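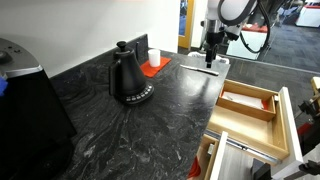 棉兰，2023年12月2日

讲稿备注：手冲咖啡里的水

开场（2分钟，别超）
大家好，我是Prasetyo Liem，在Hartono烘焙坊管杯测。先请大家举手：家里有细嘴壶的？好，再问一句，谁认真尝过自己烧的那壶水？（停一下，等笑声）今天只讲水，豆子的事留给下午的Marlina Sembiring，她讲曼特宁比我讲得好太多了！

水里有什么
钙和镁帮我们把味道带出来，碳酸氢盐负责缓冲酸。缓冲太高，再漂亮的果酸也会被压平，喝起来像粉笔；太低呢，又尖又薄。我第一次用Tument那边的山泉水冲同一支豆子，真的愣住了，柑橘味一下子就跳出来，跟换了支豆子似的！

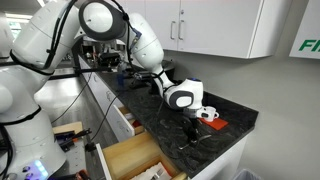
所以我后来养成一个习惯，每到一个新地方，先空口喝一杯当地的水，再决定研磨度。硬水我会磨粗一点，水温降一点。这里讲一下Hollitz咖啡馆搬家的故事：配方没动，豆子没动，客人却都说味道变了，查了两个星期，问题出在新店的滤芯上。（如果时间紧，这段可以缩短。）

现场试饮
发杯子，每人两小杯，甲壶和乙壶，同一支豆，600毫升水一壶。先别告诉大家哪壶是哪壶！请前排的朋友先说感受，说“甜”“涩”“干净”都行，没有标准答案。提醒后排：放凉一点再喝一口，差别会更明显。

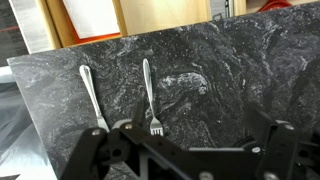 回家怎么做
买一瓶低矿物质的瓶装水，跟自家过滤水并排冲一次，写下来。想再往前走的，可以自己兑矿物浓缩液，配方在Skunby的讲义第6页，从最淡的那一档开始试。
问答留给水垢和除垢的问题，每次都有人问，柠檬酸的用量记得带小抄。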